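Please Stop Moving My Buttons

Last week the music player on my home server updated itself from version 18 to version 24. I did not ask for this. I had turned off automatic updates in February, but the setting had a new name after a smaller update and the new setting was on by default. So on Sunday morning I sat down with coffee to play an old record for my mother, and the library was a page of large colored squares, and I could not find the search.

The player is called Suder. I have used it for nine years, and I still think it is one of the best free media programs a person can install. I have also translated a part of it, so I am not writing as an enemy. But I want to say something about how programs like this one are changed, because I see the same in Kollden and in almost every other media program I try.

The people who make a program look at it every day. They become tired of it. A list that was clear in the first year looks old to them in the fifth year, and they want to replace it with something that has more air. I understand this feeling very well. But the user does not look at the list. The user looks through the list at the thing she wants, and her hand knows where it is. When you move it, you take from her a skill which she needed months to learn, and you give her in exchange a picture of the album cover in a bigger size.

I have 1,086 albums in my library. In the old view I could see 91 of them on one screen, with the year and the label. In the new view I see 24. To reach the letter S I must scroll for such a long time that I forget which record I wanted.

I wrote this on the forum, and Oldřich Vaněk, who maintains the interface, answered me politely. He said that new users were confused by the dense list and left the program in the first hour. I believe him. It is a good reason to make a second view. I do not think it is a good reason to remove the first one. Another user, Loubna Amrani, asked if the old list could live as an add-on, and he said that the code under it had changed too much. Perhaps this is true. Then I would like the question of the list to be asked before the code is changed, while there is still a choice.

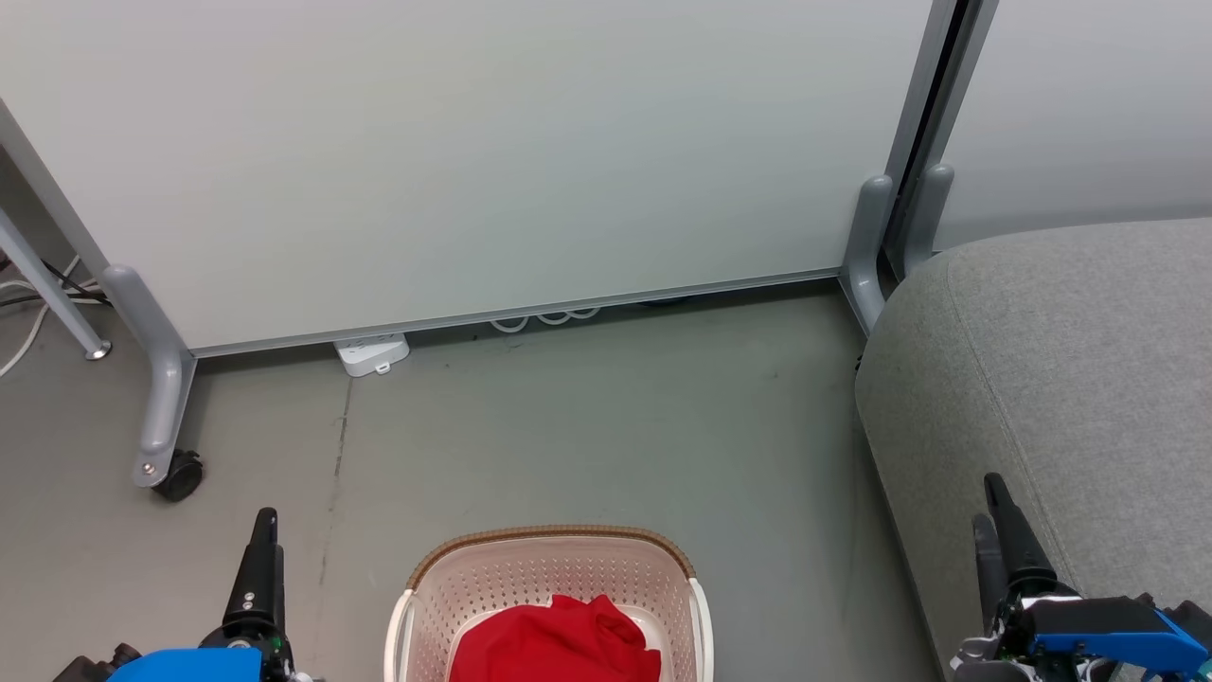 A layout in a program should be something you can rearrange yourself and then trust to stay. The old Suder had this. You could drag the queue to the left, make the search wide, close the panel with the lyrics forever, and after a restart everything was in its place. I think of the gray partition panels that many offices have, the kind that stands on curved feet with a small black wheel. Such a wall is made so that it can be moved, but it is the people in the room who should decide about it, and they would be quite angry to find it in another place each Monday. In the new version there are no panels to drag. There is one layout for the phone, the television and the desk, and on my desk it looks like a phone which somebody has stretched.

Some readers will tell me to stay on version 18. I did go back, and it took me an evening, because the new version had converted the database and the old one refused to open it. My play counts are lost. I can live without them, but a warning of one sentence before the conversion would have been kind.

What I ask for is small. Keep the dense list as an option for two more versions. Do not rename the update setting. When a database will be changed, make a copy of it first and say where the copy is. I have offered to test all of this on my own machine, and I will also translate the new texts when they are ready, including the ones I do not like.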